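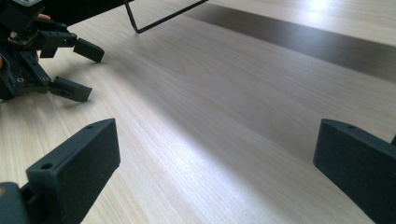
Unit 5: Moisture movement in sawn boards

Wood gains and loses water until it balances with the air in the room. Only water held in the cell walls changes the size of a board - free water in the cell cavities affects weight alone.

Worked case, Tolbridge store. A sample weighs 1272 g wet. The same sample, oven dried, weighs 900 g. Moisture content is the water lost divided by the dry weight:

(1272 - 900) / 900 = 0.413, or 41.3 percent

This is above fiber saturation, so shrinkage has not yet begun in the sample as a whole.

Movement is greatest along the growth rings, smaller across them, and very small along the grain. Flat-sawn boards therefore cup as they dry.

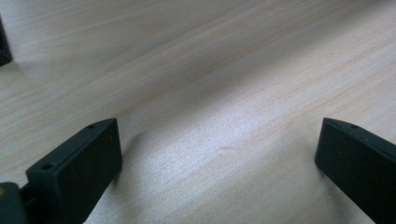
Aidan Foley asks whether a finish stops this movement. It does not; a film slows the exchange of vapor, and the board still reaches the same balance.

Read the Prajapati notes on kiln schedules before the next session.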